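Giving up the paper map drawer

20 November 2019

I finally emptied the map drawer on the weekend. It was the bottom drawer of my grandfather's desk and it held every road map he picked up from 1952 onward, plus the ones I added when I started driving. Most were folded wrong. A few had split along the creases and come apart in panels.

I kept two. The first is the old Clistlow district sheet, because it shows the rail line before it was pulled up and the siding where the grain used to go out. The second is the one we used on the long drive in February, when Saimi navigated and the car's odometer read 3348 kilometres more at the end than at the start. She wrote the fuel stops in the margin in pencil, with the price per litre, and I like having those.

The rest went to Leandro Quezada, who collects them and was happy to drive over. He took more than 30. He wanted to know whether I'd miss them and I said I hadn't opened the drawer in years.

I do still think a paper map is better for planning a trip. You see the towns you aren't going to, and sometimes you change your mind and go to one. On a phone I only ever look at the blue line. Joni disagrees and says I'm remembering the good trips and forgetting the time we ended up on a gravel road outside Toivonen with a quarter of a tank and the wrong edition.

The drawer sticks less now that it's empty. I haven't decided what to put in it. Probably chargers, and the warranty papers that are sitting on top of the fridge. 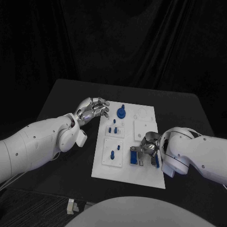 A white board and a small blue peg, with a black curtain behind.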